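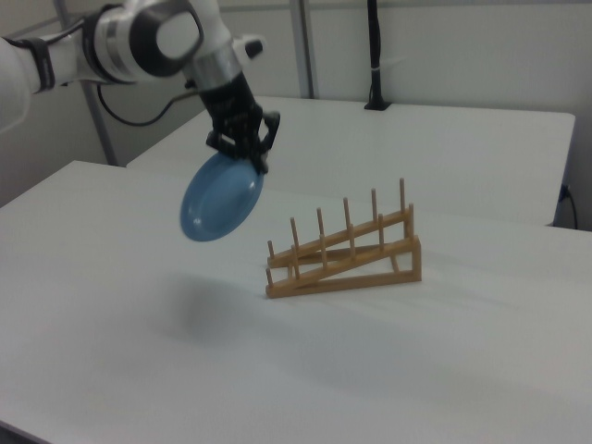
Month four of looking for office space for a small company. I have now toured enough suites to have opinions on drop ceilings. Thread.

First, the listing language. "Flexible layout" means there are no walls. "Efficient layout" means there are too many walls and one of them goes through a window. "Creative space" means the heat is a conversation you'll have later.

The first place was in the Brophy Building, second floor, over a dentist. Lovely light. Also the drill, which carries. The broker talked slightly louder every time it started and I don't think she knew she was doing it.

Asked whether the dentist's lease was up soon. It renewed in August. Ten years.

Second place: 383 square feet, listed as "ideal for a growing team." Growing into what. We'd have had to take turns.

A word on rentable versus usable square feet, which I did not understand until I'd nearly signed something. Usable is the part you stand in. Rentable is that plus your share of the lobby, the hallway, the restrooms and a closet with an electrical panel you're not allowed to open.

So you pay rent on a slice of the elevator lobby. I asked if I could put a chair in my slice. No.

Third place was in Vornholm Park, which has no park. It has a retention pond and a sign asking you to leave the geese alone. The geese have not been given a matching sign about us.

Good building though. New roof, decent windows, a loading door we'd use twice a year and brag about constantly. Then I read the parking section.

The parking section: 125 spaces, shared, unreserved, "subject to landlord's reasonable reallocation." The gym on the ground floor opens at five in the morning. You can guess how the reallocation is going.

I drove over at 8:40 to check. Circled twice, gave up, parked at the tire place across the road and walked back along a ditch in work shoes. Crossed it off from the ditch.

Fourth place I'm going to skip. Carpet.

Fifth place is managed by an outfit called Prukamia. They sent a lease with somebody else's suite number in it. I pointed this out and they sent a new one with a different wrong suite number. By the third draft I was kind of rooting for it.

Things I now ask before I'll even get in the car:
- who pays for HVAC repairs, and who pays for HVAC replacement (different question!)
- what the CAM charges were last year, on paper
- what hours the air conditioning runs
- who's upstairs

The air conditioning one got a laugh from one broker, so I'll explain. In a lot of these buildings the cooling shuts off at six and all weekend. You want it on, you pay by the hour, by written request, in advance. You have to know on the day before that you'll be sweaty.

CAM is common area maintenance, by the way. Snow, landscaping, hallway lights, the plant in the lobby. One landlord's CAM included $500 for "seasonal décor." I was in that lobby in December. There was a wreath. It was a fine wreath.

Also learned about "triple net," which sounds like something a goalie should worry about. You pay the base rent, and then the taxes, and the insurance, and the maintenance. I spent a while trying to work out what the base rent was for. Permission, I think.

Someone will reply "just go coworking." We did. Voseo, the one by the train station. The coffee was good and the phone booths were built for a person with no elbows. We left when the monthly rate went up 20 percent and they announced it with a balloon arch.

Where we are as of 3 September 2026: sixth place, brick, two stories, an accountant on one side and a hearing aid shop on the other. Quiet neighbors. Windows that open, by hand, like in the old days.

Parking is free and it's behind the building and there were spaces in it at ten in the morning. I took a picture of an empty parking space and sent it to my coworkers. Three of them hearted it.

The catch, so far: the landlord wants a five-year term and a personal guarantee. I want three years and to keep my house. We're both being very polite about it over email.

He's offered to repaint and replace the hall carpet if we do the five. I've asked for a termination option at the end of year three with a fee. He says he'll "run it by his guy." Everyone in commercial real estate has a guy. I'm going to need to get a guy.

Got a guy. She's a lease attorney and she sent back nine pages of comments on a fourteen-page lease. Highlighted in two colors. Yellow is "ask" and pink is "absolutely not." There's a lot of pink around the part about the roof.

Will update when he answers. If anyone has negotiated a guarantee that shrinks every year you pay on time, tell me what you got, my replies are open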